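Why Does Wood Have Knots?

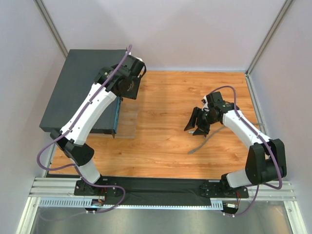
Claravum Science Club - Junior Pages

Look at a plank of wood and you will often find small, dark spots in it. These are knots. A knot is the part of a branch that was inside the trunk.

A tree trunk grows wider by adding new wood just under the bark. A branch starts near the center of the trunk and points outward. Each year the trunk adds a new layer, and the layer wraps around the bottom of the branch. After many years a long piece of the branch is buried.

When a sawmill cuts the trunk into planks, the saw goes through the buried branch as well. If it cuts straight across the branch, the knot looks round. If it cuts along the branch, the knot looks long and pointed.

There are 2 main kinds of knot:

Live knots. The branch was still growing when the trunk wrapped around it. The wood of the branch and the wood of the trunk are joined, so the knot stays in place.

Dead knots. The branch had died first. The trunk grew around it but did not join to it. A dead knot can come loose and leave a hole.

Knots are usually harder and darker than the wood near them. The lines in the wood, called the grain, bend to go around a knot - like water going around a stone. Bent grain can make a plank weaker, so builders check where the knots are before they use a plank to hold up a heavy load.

Word box
Grain: the direction of the fibers in wood.
Sawmill: a place where logs are cut into planks.

Filed under: Plants and Trees, Materials

More from the Junior Pages
How to Read Tree Rings
What Is Bark For?
Can a Tree Live for 300 Years?
Why Does Wood Float?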